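How to pack small stationery into a canvas tote bag so that it arrives in good order

By Krešimir Vasić

A canvas tote bag is a good thing for carrying, but it is not a good thing for small flat items. Pencil leads, pen refills, erasers in plastic packs, little clear boxes with clips inside: everything slides to the lowest corner and stays there. When you arrive you must turn the whole bag upside down to find one refill.

I pack such bags quite often. In June I prepared the welcome bags for the summer drawing course in Seltmont, and before that I packed many for my own use. After some bad results I have a method which I now use each time. It is slow for the first bag and quick for the later ones.

What you need

A canvas tote bag with a flat bottom or a simple seam, both are fine. Choose a cotton which is not too thin. Mine weighs 300 grams per square meter, and it keeps its shape when I lay it down. A very thin promotional bag will do the work also, but you will need to hold it open more.

The small items, still in their packaging. Please do not take them out of the blister packs to save space. The pack protects the leads, and the hole at the top of the card, if there is one, can be used later to hang it.

One piece of stiff card, cut a little smaller than the bottom of the bag. The back of a drawing pad is very suitable.

Two or three flat rubber bands.

Something soft to go on top, for example a scarf, a small towel or a plush toy if the bag is for a child.

A clear table. Light color is best, so you can see the transparent packs on it. I once packed on a glass table and left two packs behind, and I found them only when I came home.

Before you begin: empty and brush the bag

Turn the bag inside out and brush the seams with your hand or with a dry brush. Sand and crumbs collect in the seams, and they scratch clear plastic very easily. Then turn it back and lay it on the table. If the canvas has hard folds, pull it gently at the two sides. You do not need to iron it. I did iron one and it made no difference after five minutes.

Lay the bag on its back with the opening spread and the handles pulled out of the way, toward you. This is important for me, as a handle which lies under the bag makes a hump and every pack slides down from it. If your handles are long, let them make a loop on the table in front of the bag and leave them so until the end.

Step 1. Sort by shape first, then by content

Most people sort by content: leads with leads, refills with refills. I did it also in this way and the bag was always lumpy. Now I look at the shape first. Slim packs make one group, boxes with corners make the second group, and rounded cases make the third. Inside each group you can then sort by content.

Put the slim packs in a row behind the bag or next to it, all in the same direction, with the label up. A row is better than a pile. In a row you can read each label without touching anything, and if you have the same pack twice you will notice it immediately.

Clear boxes may stand on their short side while they wait. They use less table and the label is still readable.

Step 2. Check the cases

Hard cases with a lid deserve a separate look. Take each one in turn, hold it by the sides, and turn it a little toward the lamp. You want to know if there is something in it and if the lid is closed. With frosted plastic you will not see the details, only a darker line where the pen or the refill lies. That is enough. If you hear it knock from end to end, put a small piece of tissue inside before you close it again.

Step 3. Bring the slim packs onto the bag

Move the packs from the row to the middle of the open bag. Do not push them deep inside yet. First let them lie on the canvas, in any angle, and see how much of the width they take. It is normal that they overlap a little at this moment. When the slim packs already cover more than half of the bag, keep the others back and make a second bundle.

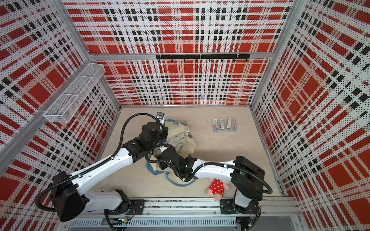
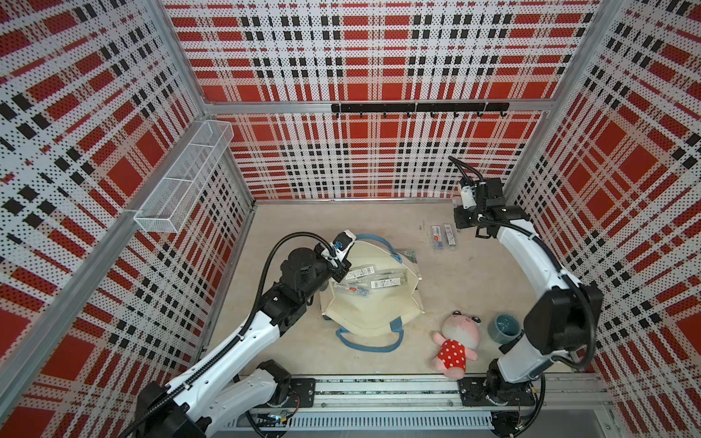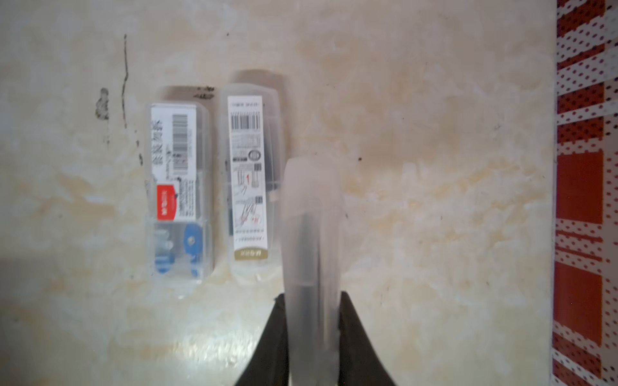 Step 4. Make bundles

Take three or four slim packs and put them back to back, so that the raised plastic sides look outward and the flat cards touch each other. Two packs with the plastic sides together will always rock. Put one rubber band around the middle of the bundle. It must be flat and not too strong. A strong band bends the card, and with pencil leads this can break them inside the pack.

How many in one bundle? I stop when the bundle is as thick as my thumb. I measured one on the kitchen scale and it was 87 grams, and this is still pleasant to hold. With bigger bundles the band begins to slip.

If the packs have different lengths, align them at the bottom and leave the top uneven. They will stand better.

Step 5. Put in the card and the first layer

Now slide the stiff card to the bottom of the bag. Lift the bag by the opening for a moment, shake it once, and lay it down again. The card should lie flat and not go up the side.

The boxes with corners come first, directly on the card. Put them near the middle. When they are near the side seam, the corners press through the canvas and you feel them on your leg when you walk. Place them with the label toward the opening, so you can read it from above.

Step 6. Stand the bundles along the back

By "back" I mean the side which will touch your body. Put the bundles of slim packs upright along this side. They make a small wall, and the boxes hold this wall in place. The rounded cases go into the space which remains in front. They do not mind if they roll a little.

At this point I raise the bag by both handles for the first time, only a few centimeters above the table. Look if it hangs straight. If one side goes lower, exchange a box with a bundle and try again. I have done this sometimes four times for one bag, so please have patience.

Step 7. The soft thing on top

The scarf, towel or toy goes last. Its work is to fill the air between the packs and the opening. A plush toy should lie on its back, with the face up, so it is the first thing the child sees. Do not press it down hard. Toys with a dress or with other thin fabric should be kept away from the corners of the boxes, which can catch on it.

I am often asked if a cup can go in the same bag. It can, but not in the same part. Wrap it in the towel, put it at the side where there are no rounded cases, and carry this bag by hand and not over the shoulder. For a longer trip I would take the cup separately.

How heavy may it be

A bag with only stationery is rarely too heavy. Mine came to 400 grams without the cup, bag included. The danger is more in the hard edges. If you feel an edge from outside, fold a paper napkin and put it between this edge and the canvas.

If you pack many bags

For the course I had 25 bags with the same contents, and I changed the method in one point. I did not finish one bag and then begin the next. I made all bundles first, then I put all cards in, then all boxes, and so on. The Ikton people, who organize the course, lent me a long table for this, and I could walk along it. With a small table it is better to finish the bags one by one, otherwise they fall on each other.

Keep one finished bag open beside you as a model. When you become tired you will forget something, usually the smallest pack.

If something goes wrong

The packs slide flat as soon as you walk. There is too much free space. Add something soft at the front side, or fold the upper edge of the bag inward once.

The rubber band leaves a mark on the label. The band was too narrow. Use a strip of paper around the pack first, and the band over the paper.

The bag stands crooked on the floor. Usually the card has moved. Take out only the boxes, push the card back and return the boxes. The bundles can stay where they are.

The clear plastic is full of fingerprints. Wipe it with a dry cotton cloth. Water goes under the label and makes waves in it.

Unpacking

Lay the bag on its back again in the same way as in the beginning, with the handles toward you, and take the things out in the opposite order. Put the card back in the empty bag and fold both together. Then it will be ready for the next time, and you do not have to cut a new one.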